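Orkmont Residents' Association
Minutes of the Regular Meeting
Monday, July 12, 2021
Community Room, Ground Floor

1. Call to Order and Approval of Minutes
The chair called the meeting to order and confirmed that a quorum was present. The minutes of the June meeting were approved with one correction: the room rental deposit under item 4 should read $61.

2. Community Room Floor
The board reviewed the quote from Skavus for sanding and resealing the community room floor. The quoted price is $608, including materials. The work would close the room for 2 days. Members asked whether the storage closet was covered by the quote, and the secretary was directed to find out before the contract is signed. Motion to accept the quote, subject to that answer, was made, seconded, and carried.

3. Pantry Shelf
The pantry working group reported on the packaged food received in June. The shelf beside the kitchen door is full, and packets have been stacked two deep, which makes the dates hard to read. The group proposed that all stock be taken down, laid out on the floor, and sorted before it is put back. Packets past their date would be discarded and the rest grouped by kind.

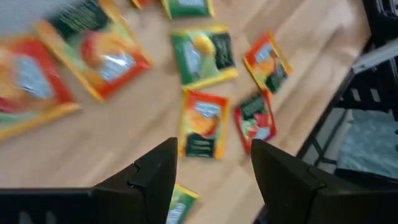
Foil packets spread out on the wood floor.

Discussion followed. One member asked that food not be left on the floor during open hours, as the room is also used by the toddler group. The working group agreed to sort only when the room is not booked. It was further agreed that packets would be stored upright in bins with the labels facing out. The purchase of 6 clear bins from Bandara was approved, to be paid from the supplies line.

A request to accept homemade goods on the shelf was discussed and declined. The existing rule, sealed packages only, remains in force and will be reposted on the kitchen door.

4. Kitchen Sink
The slow drain was reported again. Rernadent has been asked to inspect the trap and the line to the street. No cost is available yet. The item was carried over.

5. Other Business
The key log has not been kept up to date. Members holding a key to the community room are asked to sign the log at the office before the next meeting.

6. Adjournment
There being no further business, the meeting was adjourned. The date of the next meeting will be posted in the lobby.

Respectfully submitted,
Secretary, Orkmont Residents' Association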